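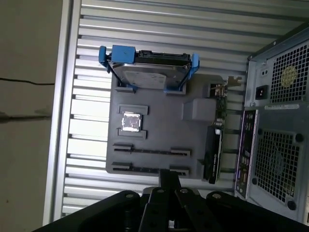 Herkby workshop opens its doors for a day of robot demonstrations

9/7/18

Visitors to the Nutik workshop in Herkby had the chance to see how a robot learns to work with computer parts. The company held its second open day in the old dairy building on Veres Street, and 42 people signed the guest book before the doors closed in the evening.

The main demonstration took place in the front hall. There the robot practices on a gray plastic plate which is made to look like a motherboard, with a hard drive in a blue caddy, a small square chip, expansion slots and a graphics card. The plate is mounted on a metal panel, and a black desktop computer stands next to it. The guests could stand behind a yellow line on the floor and watch the arm from a distance of 2 meters.

Nutik has worked on this task since April. The aim is that the robot will one day help in repair shops, where old office computers are taken apart and the good parts are used again. Today this work is done by hand in Herkby and in most other towns of the region. It is slow work, and it is hard to find people who want to do it the whole day.

The engineers explained that a plastic plate is a good teacher. A real board is easy to break, and every model is a little different. On the plate the parts can be moved to new places in a few minutes, and the robot must then find them again. According to the company, the robot has made 3805 practice runs until now, and all of them are stored so that the team can look at them later.

Many questions came from the younger visitors. They wanted to know if the robot can feel when it holds something too hard, and what it does when a part is stuck. The answer to the second question was short – it stops and waits for a person. One school group from the neighboring town of Mirano stayed for almost the whole afternoon, and the pupils were allowed to start one of the runs themselves with a button on the table by the entrance.

Some of the older guests were more careful in their opinion. A retired radio repairman asked what will happen with the jobs in the local shops. The company answered that the robot is still far from a real shop, and that it is meant for the simple steps which are repeated many times. The discussion about this went on over coffee in the back room, and it was friendly.

Besides the main demonstration there was a soldering table for children and a short talk about how to recycle electronics at home. The talk was so full that it had to be given two times. Guests could also bring old cables and chargers, and two large boxes were filled with them.

The next open day is planned for the spring. Entrance will be free again, but groups of more than 5 persons are asked to write to the workshop before they come – the front hall is small, and this time some visitors had to wait outside. Parking is possible behind the building, from the side of the river.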